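Household Helper (part-time), Serell Guest Kitchens

We are looking for one more person to help us keep our guest kitchens in order. Serell rents furnished flats for short stays, and each flat has a full kitchen that the guests use every day. When they leave, the drawers are always mixed. Your work is to put everything back so that the next guests find a spoon without searching.

The position is for 26 hours per week, in the mornings, starting in November. The first shift begins on Monday at 8.30. You will work together with one colleague, and in the first two weeks Comfort Sarpong will go with you to every flat and show you our way of working.

What you will do

Empty the utensil drawers and lay the contents out on the floor rug, so that you can see what is there. We ask that you lay long things side by side, all pointing in the same direction. Please do not make a pile.

Check each piece. What is bent, cracked or burnt goes in the bag for Michalski, our supplier, who replaces it.

Sort the pieces into the white plastic container with two compartments. Chopsticks are kept together as one bundle. Serving spoons, both the black plastic ones and the long steel ones, must not be mixed with them.

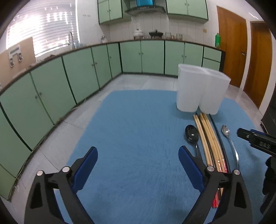
Wipe the drawers and the fronts of the lower cabinets. In the Dimier flats the cabinets are mint green and finger marks are seen very easily on them, so please use only the soft cloth and no powder. The tiles are mopped last, after the rug is lifted and shaken outside.

Write the missing items in the kitchen book. One line for each item is enough, but the line must be readable for the colleague who comes after you.

What we expect from you

You do not need a diploma. Experience in a hotel, a canteen or a private household is welcome, but we have also taken people who had never done this work before and we were satisfied with them. You should be able to kneel and stand up again many times in one morning. You should speak enough English to understand a short written list. It is important for us that you come on time, as the flats must be ready at 14.00.

What we offer

A written contract from the first day. The pay is 1,000 per month during the trial period of 2 months, and after this we agree the new amount together. Work shoes, gloves and knee pads are given by us. The bus ticket between the flats is also paid, if you bring the receipt.

How to apply

Please send a short letter to the Serell office, or leave it in the letter box at the entrance of the Teser building. Write your name, your telephone number and on which mornings you cannot work. A photograph is not needed. If you have a reference from a former employer you can add it, but a copy is enough, as we do not return papers.

Comfort Sarpong will telephone everybody who applied, also those we cannot take this time. Questions about the work can be asked at the office in the afternoon, between 15.00 and 17.00.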